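Groletti adds play food and a shallow blue plate to its tabletop range

Issued by Groletti, Nuttall office
26th August

Groletti has extended its range of children's tabletop goods with a set of play food and a matching serving plate. The range is supplied to nurseries, toy libraries and independent shops, and is sold under the Sulness name. Orders from existing account holders are open now. New accounts will be taken from November.

The Sulness range now runs to 37 items. The additions fall into two groups: single pieces of fruit and vegetables, and round plates sized to take them. Each piece is sold on its own or as part of a mixed box. A lemon, an aubergine and a carrot are among the first to be released.

The pieces are made to a common scale for small hands, so the lemon is large when set beside the carrot. Groletti has kept this from the earlier range, where buyers asked that no single piece should be much harder to pick up than the rest. Colours are strong and plain. The carrot carries short stripes across an orange body, and the aubergine is a deep glossy purple with a blue-green cap at the stem. The lemon is yellow with a slightly uneven surface.

The plate is light blue, round and shallow, with a raised rim. The rim stops round pieces from rolling off when the plate is pushed along a table — a fault reported with the flat plate in the first Sulness set, which has been withdrawn. Flat plates already in use may be kept. They will not be exchanged, but Clelik will continue to supply single replacements until stock runs out.

Mixed boxes are packed in two sizes. The smaller box holds five pieces of food and no plate. The contents of the larger box are set by the buyer at the time of order, and plates may be included. Boxes are plain card with a printed contents slip. The slip can be taped inside the lid and used as a check when the set is packed away at the end of a session.

Care instructions are unchanged. Pieces should be wiped with a damp cloth and mild soap, then dried before they go back in the box. They should not be soaked or put through a dishwasher. The plate may be washed by hand in warm water. Any piece with a split or a loose part should be taken out of use.

The first production run is around 1,000 boxes, shared between the two sizes. Distribution is handled by Clelik from its Nuttall depot. Part boxes cannot be returned, but single pieces that arrive marked or damaged will be replaced on receipt of the contents slip.

The lemon on the blue plate, with the carrot on the table to the left:

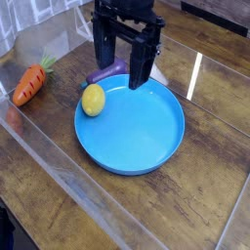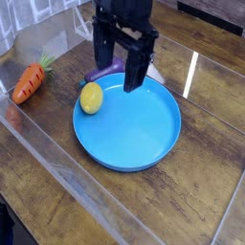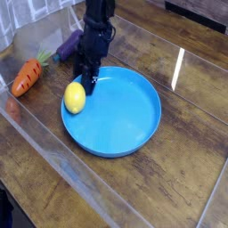

Can the new pieces be mixed with those from the earlier Sulness sets?
The new pieces are made to the same scale as the earlier ones and may be stored and used together. Older contents slips do not list them, so a new slip should be requested from Clelik when sets are combined.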